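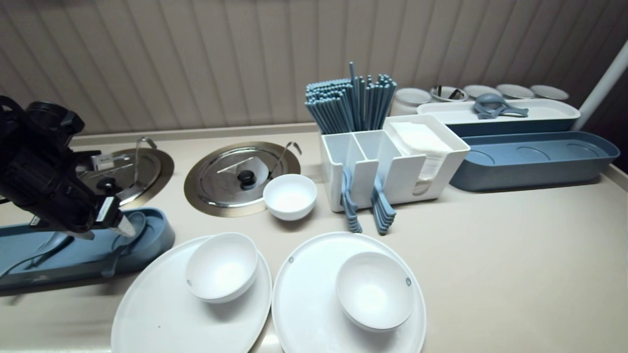 Arm over the counter, wells at the back, caddy in the middle.

Ticket: Kutura arm, gripper slips / closes wrong on spoons
Status: open
Where: shared workshop, table setting build

Symptom. Plates and bowls ok. Spoon handles twist when the fingers close, sometimes drop. Chopsticks worse. Started in February after the Gridine firmware update, maybe before, log only goes back 200 cycles.

Tried so far
- rebooted controller. no change
- rolled firmware back. no change, so put it back to current
- re-zeroed the fingers. Offset was 5 counts out, now 0. Helped for one evening 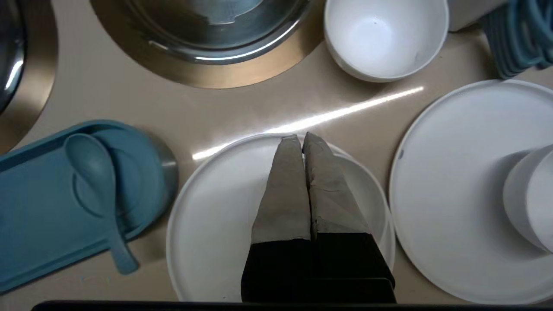

Then looked at the wrap. It wrinkles when the tips come together, so the closed position reads early and the grip force never gets to setpoint. Log says stall at 83 percent closed, every time. Talpur driver thinks it has the part and stops pushing.

Raised current limit one step. Motor got warm, spoon still rotated. Put it back.
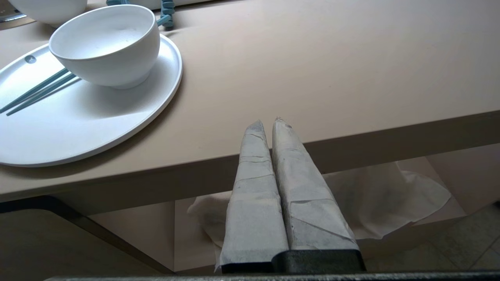 Chopsticks: approach angle matters a lot. Coming in square to the stick is ok-ish, coming in along it just pushes it. Changed the wrist yaw in the Viltier script, 24 runs Sunday, better but not fixed. Didnt save the drop count, sorry.

Next
- new wrap, one layer, pull it tighter
- re-zero AFTER wrapping not before
- slow the last bit of the close
- spoon pick from the tray again, same speeed as before so we can compare
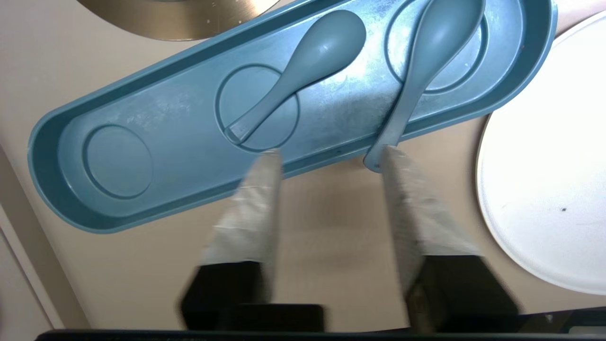 Fingers at the long tray, two spoons in it.

Leave ticket open. Dont touch the zero untill the wrap is done.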